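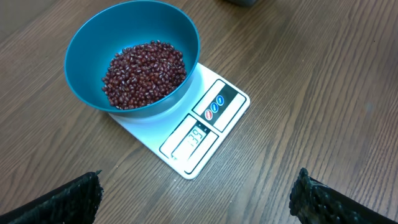 Small red beans weighed in a plastic bowl on a flat digital scale.

Weighing dry beans on a digital scale

Measuring cups are a poor tool for dried beans. Small beans pack tightly, large ones leave gaps, and a cup filled by scooping holds more than the same cup filled by pouring. Weight is repeatable. The notes below apply to any flat kitchen scale with a one-gram display.

Placement

Set the scale on a hard, level surface. A folded towel, a silicone mat or a cutting board with a warp in it will let the feet sink unevenly and the reading will wander. On a wood table, check for rocking by pressing each corner of the platform in turn. Keep it clear of the stove and out of the draft from a fan or vent.

Bowl first, then zero

1. Turn the scale on with nothing on it and wait for a steady zero.
2. Place the empty bowl in the center of the platform.
3. Press tare. The display should return to zero.
4. Add the beans slowly for the last few grams.
5. Wait for the digits to settle before reading.

A light plastic bowl suits this job. Heavy stoneware uses up part of the scale's capacity, and tare does not give that capacity back. My old Tever reads up to 3,000 grams. With a 201-gram bowl zeroed out, 2,799 grams remain for the contents.

A bowl much wider than the platform may hide the display. Shift it back a little or choose a narrower one. Avoid letting the rim touch a wall or canister, as any contact takes load off the platform.

If the scale shuts off

Many scales switch off after a few minutes of no change, and the tare value is lost. Write the empty weight of each bowl on a strip of tape and stick it to the base. Mine are marked 97 for the small plastic one and 412 for the steel. Subtract that figure and there is no need to empty the bowl and start over.

Check the units

Before pouring, look for the small g or oz next to the digits. The unit button is easy to bump when wiping the panel. Fluid settings (ml, fl oz) are meant for water or milk and are no use for beans.

Sorting and rinsing

Weigh after sorting. Spread the beans on a light-colored tray and take out stones, split skins and shriveled beans. Rinse after weighing - surface water adds grams. Adzuki and other small red beans can be cooked without soaking, though a 6 hour soak shortens the simmer.

Storage

Portion the rest of the bag while the scale is out. I use Arruda jars with a screw lid and label each with the bean, the net weight and the month. Beans kept for years take longer to soften, so put new jars behind old ones.

Cleaning the scale

Wipe with a damp cloth, never under the tap. Smudges around the buttons come off with a drop of dish soap on the cloth. Take the batteries out if the scale will sit in a drawer all summer. Do not stack pans on it - constant load can shift the sensor.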